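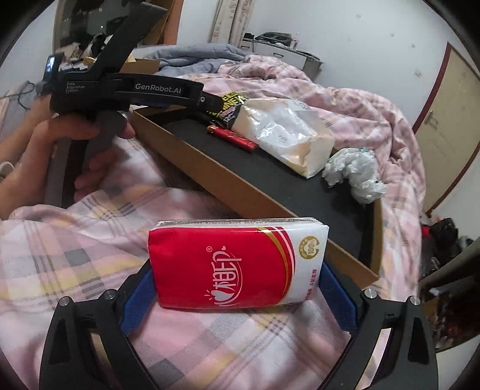 Andton Fixtures: Match Results Table

Version of July 31, 2022

Contents

One row per match from the Cluston regional soccer league and its knockout cup. League rows cover 30 rounds with 16 clubs. Cup rows start at the first round and include replays. Friendly matches are left out.

Files

matches.csv - one row per match, UTF-8, comma separated
clubs.csv - club codes, full names and home grounds
changes.txt - corrections made after the first release

Columns in matches.csv

match_id: integer, never reused
comp: L for league, C for cup
round: integer; replays keep the number of the original tie
kickoff: local time, 24-hour clock
home, away: club codes from clubs.csv
hg, ag: goals at the end of normal time
et_hg, et_ag: goals scored in extra time only, blank if none was played
pens: shootout score as text, blank if none was held
crowd: reported attendance, blank if unknown

Known problems

Crowd figures for Trestcombe home matches are often given as 3,000 in the match reports. They are copied as printed and should not be used for averages.

Lamont moved grounds in April. The home ground in clubs.csv is the new one, so travel distances worked out for earlier matches will be wrong.

The final scores of 4 abandoned matches are blank. Where the match was played again, the second date has its own match_id and the same round number.

Midweek matches moved from a weekend carry the date they were played. The original date is not kept.

Loading

Read the club codes as text. Some spreadsheet programs turn the pens column into dates (a shootout of 5-4 is the usual case), so set that column to text before opening the file.

License

Free to use and share with credit to Andton Fixtures. Corrections are welcome - send the match_id, the column and a link to the match report.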